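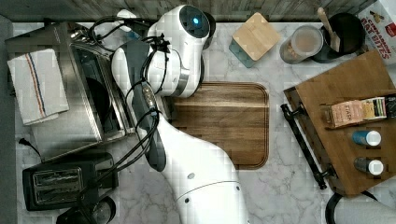
Kitchen Counters, Part 4: The Breakfast End

Brahim Benkirane and I have been photographing kitchen counters in Brirness since November. The rule for the series is that the counter stays the way people use it. We ask them to leave out whatever is normally out, and we don't style anything. This part is about the end of the counter where breakfast gets made.

Most kitchens have one. It is usually the stretch nearest a good outlet, and the appliances that make toast end up there whether or not anyone planned it. Part 3 was all sinks and drying racks, and several readers wrote in to say they wanted to see more of the dry side of the kitchen.

The counter
White marble with soft gray veins. Marble shows coffee rings and lemon juice, so the households that have it tend to fall into two groups, the ones who wipe constantly and the ones who stopped worrying in the first year. It does make a good background. Dark things like a walnut-brown board or a black crock stand out on it from across the room.

Two ways to make toast
A black two-slot toaster with chrome around the slots, and a stainless steel toaster oven as well. We have seen this pairing in more homes than we expected. In our own kitchen the toaster does bread and the oven does anything with cheese on it. The oven also gets used in summer, when heating the full-size one makes the room unbearable.

The towel
White, thin red and blue stripes near one edge, folded over the left end of the toaster oven. It's a handy spot, and I used to do the same at home. I moved mine to a hook after reading the manual for our oven, which asks for 4 inches of clear space on every side and nothing on top while it is on.

The board
Rectangular, rounded corners, dark grain. Boards that live flat on the counter should be stood on edge to dry after washing, or they cup. Mine is oiled every couple of months with plain mineral oil.

Teal and bamboo
One of the few bits of color here, a teal container under a square bamboo lid. Bamboo lids are good to look at and bad in the dishwasher. Wipe them and let them dry flat.

Jar and crock
The clear jar has something light beige in it. Our own jar in that position holds oats, and before that it held sugar, and there was one bad morning during the changeover. We label it now. The crock next to the jar is black, with a wooden spoon in it. I would keep a crock like this well away from the stove, where everything in it gets a film of grease.

Cereal
Cinnamon Oat Bites, out on the counter in its box. Brahim wanted more cereal boxes in the series and I have come around to the idea. People decant cereal for a month or two and then go back to the box, which tells you how much is left if you shake it.

Cords
The toaster oven has a short black one, which is normal for these. A short cord decides where the appliance can go, and then everything else on the counter lines up after it. If you are planning a new kitchen, put two outlets at the breakfast end. We only have one and regret it.

Part 5 will be about the tops of refrigerators. If you live in Brirness and don't mind us looking at yours, write to us through the contact page. Visits take less than an hour and we bring our own step stool.

Meriem El Khatib

Comments (4)

Vanderleia Arruda
I have a bamboo lid that warped and now sits crooked on its jar. Is there any fix for that or should I just buy a new one?

Meriem El Khatib
Try leaving it under something heavy for a few days. It worked on one of mine and failed on the other.

Ásdís Kirkegaard
Seconding the two outlets. We redid our kitchen last year and the kettle still has to be unplugged before anyone can have toast.

Iman Naciri
Please do spice drawers at some point. Mine has 2 jars of cumin in it and I keep buying more.

Related galleries

Kitchen Counters, Part 3: Sinks and Drying Racks
Kitchen Counters, Part 2: Where the Mail Goes
Kitchen Counters, Part 1: Coffee Corners
Hallway Hooks in Brirness
Clokmont Porches in the Rain
Shelves Under Stairs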